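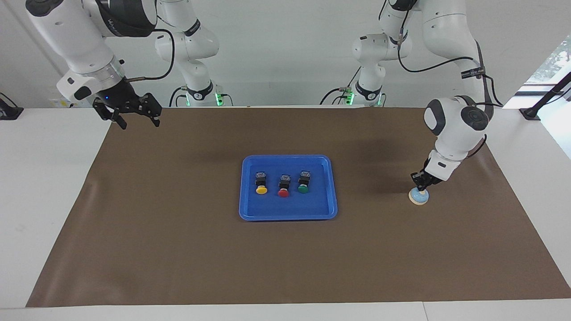 Figure 5. Large mat, brown.

Home | Manuals | Work Tables | Parts | Contact

Section 5. Fitting and Care of the Table Mat

This section applies to the Skumero Jirwood work table in all three lengths. It assumes that the frame has been assembled and the top secured as directed in Section 4. Tables installed before the legs have been leveled must be leveled first; see Section 3.

5.1 Before You Begin

Mats are supplied rolled. Leave the mat in the room where it will be used overnight before fitting. A mat that has been stored in an unheated space should be given a full day.

You will need:
- a soft cloth and a mild dish soap
- a tape measure
- a straightedge at least as long as the short side of the mat
- a trimming knife with a new blade (only if the mat is to be cut)
- the bag of corner pads marked Hajji, packed with the table hardware

CAUTION: Two persons are required to lift the large mat. Do not carry it by one end or drag it over the table edge.

5.2 Fitting the Mat

1. Clear the tabletop and wipe it with a damp cloth. Allow it to dry completely.
2. Check the top for raised screw heads. Any screw that can be felt with a fingertip must be turned down until it is flush.
3. Place the rolled mat along the rear edge of the table with the loose end facing forward.
4. Unroll the mat toward the front edge. Keep the side edges parallel to the sides of the table. If the mat drifts, roll it back and start again. Do not pull it straight from one corner.
5. Measure the margin between the mat and the table edge on all four sides. Adjust until opposite margins match.
6. Lift each corner in turn and press one corner pad to the underside of the mat. Remove the paper backing from the pad and lower the corner.
7. Press down firmly on each corner for one minute.
8. Smooth the mat from the center outward with a dry cloth.

NOTE: The corner pads reach full hold overnight. The table may be used for light tasks in the meantime, but nothing heavy should be slid across the mat.

NOTE: Slight curling along the end that was on the inside of the roll is normal. Weight the curled end with flat objects and leave it until the next day. Do not use a heat gun, an iron, or a hair dryer.

5.3 Trimming

Trim the mat only if the margins cannot be made equal or if a shelf post stands in the way. Trimmed mats cannot be returned.

1. Turn the mat face down on a clean floor protected by scrap board.
2. Mark the cut on the underside in pencil.
3. Hold the straightedge on the side of the line to be kept.
4. Draw the knife along the line in several light passes.

CAUTION: Keep the free hand behind the blade at all times. Do not trim the mat on the table itself. Cuts in the tabletop are not covered under the warranty.

5.4 Routine Care

Wipe the mat at the end of each working day. Once a month, wash it with mild soap and warm water, rinse with a clean cloth, and dry. Solvents, bleach, and abrasive pads will dull the surface and must not be used.

Glue and paint should be removed while still fresh. Dried drops may be lifted with the edge of a plastic card. If a mark remains after washing, consult the stain table in Appendix B before trying any other product.

Keep hot tools on a stand. The mat is not intended as a rest for soldering irons, glue guns, or cookware.

5.5 Removing or Turning the Mat

The mat may be turned end for end to even out wear. It is recommended that this be done each January, together with the yearly check of the leg bolts.

1. Slide a plastic card beneath one corner and work it slowly under the pad.
2. Repeat at the remaining corners.
3. Roll the mat loosely, face outward, and set it aside.
4. Rub any residue from the tabletop with a cloth and soapy water.
5. Refit the mat with new corner pads as described in 5.2.

5.6 Replacement Parts

Corner pads, set of four: part 121
Mat, small: part 330
Mat, medium: part 400
Mat, large: part 688

State the part number and the length of the table when ordering. Orders are handled by Latifa Metwally, Parts Desk, Brurham office. Questions on fitting should be directed to Rafsan Dewan, Technical Service.

Continue to Section 6, Drawers and Shelf Posts.

Contact Skumero Customer Service | © Skumero. All rights reserved. | Back to top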